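From: Thoa Bùi
To: steltitico-floor list
Date: Tue 9 June
Subject: Re: [steltitico-floor] Picking up off the landing floor

Samir wrote:
> Went up to the landing after lunch and the floor is a disgrace again.
> Bits everywhere. Can we agree what goes in which bucket before
> Listonine come to buff it? They quoted for 200 square metres of floor,
> and moving our rubbish about wasn't in it.

Agreed, mostly, though "disgrace" is strong for a floor that is only halfway to being a drawer.

My proposal is that small stuff goes in the pale bucket, anything with a plug goes on the shelves, and flat cardboard goes downstairs on the hand truck. The hand truck has been ready and willing since November. I would also like the teal container to have one job, whatever it is, and the red stool to stop being a shelf for people who can't reach the shelves.
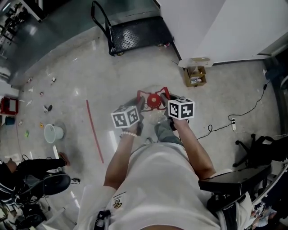
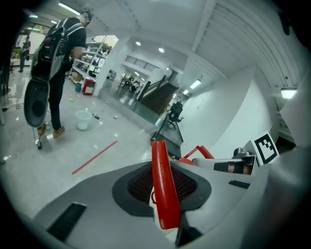 Plenty of small bits still on the floor in both.

Urura asked me on the stairs: do we sort the bits as we pick them up, or afterwards?

Afterwards. Get everything off the floor first, tip it out on a desk and sort it there, sitting down, like civilised people. Last time we sorted as we went and spent 18 minutes debating a washer.

Clear bags are in the stores cupboard, code 3007, box of 100. Please don't open a second box until the first one is finished - there are already two on the go and each is convinced it's the new one.

I'll do the stretch by the shelves on Thursday. Samir, the pillar end is yours.

Thoa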